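Clear glass, white tables: how Pasum tests its serving bowls

Birutė Kuusk has run the tableware bench at Pasum for long enough to have an opinion on rims. The catalog she works from lists 1,516 items, of which 156 are bowls, and she says most of the returns she reads come down to the top edge of the vessel or the bottom of it. The sides rarely cause trouble.

"People write to us about scratches and chips," she says. "A scratch on the wall of a bowl is cosmetic. A chip on the rim is the end of the bowl. I grade them separately and I would like the stores to do the same."

Her method starts with the base. A bowl goes on a flat surface and is pressed at the rim, first at one point and then at the point a quarter turn away. Any rocking is measured with a feeler gauge. Her limit is 2 tenths of a millimeter for a glass bowl with a ground foot. Pressed glass with no foot gets a wider limit, which she declined to give because it is under review.

The rim is checked by touch and then under a lamp. Kuusk prefers a rim that has been fire-polished, and she is cautious about applied color. "A dark rim is useful. You can find the edge of a clear bowl without feeling for it. But a coating is a separate material and it wears on its own schedule, so I ask for the dishwasher results before I ask for anything else."

The Tessier range was dropped from the test list last October over exactly this point. The Imik bowls, which replaced it, went through two rounds before she signed the sheet. The first round failed on wall thickness, which varied too much between the mold seam and the opposite side.

Load comes next. Kuusk uses fruit for the everyday test, in addition to the steel weights. Apples are her standard. They are hard enough to mark a soft coating, they roll, and the stem end shows her how far a piece has turned when the bowl is moved. She begins with one apple and adds more only after the bowl has been lifted, tilted and set down.

"With a full bowl the fruit holds itself in place," she says. "One apple will go wherever the curve sends it. If the floor of the bowl is uneven, it stops off center and it does that every time."

She works on plain white tabletops. Wood grain shows through clear glass and hides small bubbles, and a patterned cloth is worse. A matte surface also keeps overhead light from coming back up through the base.

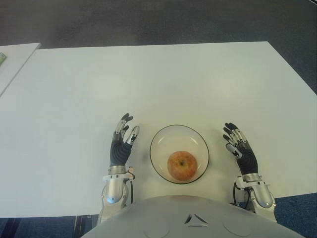 Vostel, which buys for hotel breakfast rooms, sees the single-apple test as too gentle, and has told Kuusk that a bowl in its trade is filled to the rim by seven in the morning and stacked wet by eleven. It would rather have figures for stacking.

Kuusk accepts part of this. Stacking was added to the sheet this year, with a paper liner and without one. "They are right that it matters for them. In a house, a bowl this clear sits out on the table with a few pieces of fruit in it, and it gets moved twice a day so someone can wipe underneath. I test for that first."

On cleaning, her advice is short. Warm water, a soft cloth, no abrasive powder on the rim. Cold glass should stand at room temperature before hot water touches it. Fruit wax leaves a film on the inside that a rinse will not remove -- a little white vinegar does.

The next group of samples is deeper, with a narrower foot. She expects the rocking limit to be the problem.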